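Tillix Starter Set review: a solid shape puzzle with one weak point

Reviewed by Joris Van Loon
18 March 2021

Tillix is a block puzzle for children from three upwards. You get a base, a bag of shaped pieces and a booklet of patterns to build. We have had the Starter Set at home since February, and it has been used most days by my son, who is four, and now and then by his cousin, who is seven.

I bought it to replace a cheap shape sorter that he had grown out of. He could post every piece without looking and had started posting other things instead, including my door key. I wanted something that would take him longer than a minute and that I could also put away in a drawer.

The set comes in a plain card box with no plastic tray inside. Everything is in a cotton bag with a drawstring. The bag is a good size and the pieces go back in without a fight. The box will not last. Ours split at one corner in the first week and went out with the recycling.

The pieces are a decent weight and the corners have been taken down enough that they don't hurt when trodden on. Colours are strong and easy to name. The finish has held up well. There are tooth marks on one piece, which I don't hold against the maker, and a small chip on another from a fall on to the kitchen tiles. 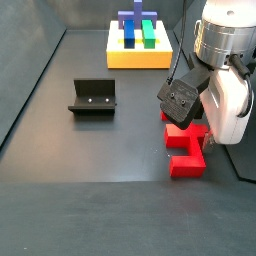 The purple cross laid over the blue and green blocks.

The booklet has 80 patterns, printed in order of difficulty. The early ones are flat and take a four-year-old a couple of minutes each. After that they start to go upwards, and pieces have to rest on other pieces. My son got stuck at this stage for a week or so, then worked out that he should build the bottom layer first and leave the rest in the bag. His cousin went straight to the back pages and found them hard enough to be worth doing.

My main complaint is the booklet itself. Each pattern is drawn from one side only, and on the later pages it is not clear what is behind the front piece. I got two of them wrong myself. Weidong Pan, who has the same set for his daughters, says he gave up on the last section for this reason. A second small drawing from above would fix it. The paper is also thin and the staples are already loose.

The other thing to know is that it is a set for one child. Two can take turns, but they can't both build, and in our house taking turns lasted until the second pattern.

Cleaning is simple. A damp cloth does the job. The instructions say not to soak the pieces and I haven't tried.

I also looked at the Femden stacking set, which is cheaper and has more pieces, but it has no patterns to follow and my son lost interest in it at a friend's house fairly quickly. If your child prefers to make things up as they go, that one may suit you better.

Good: strong colours, well-made pieces, lasts beyond one age group.
Bad: flimsy booklet, poor box, only enough for one.

Score: four out of five. I took the point off for the booklet.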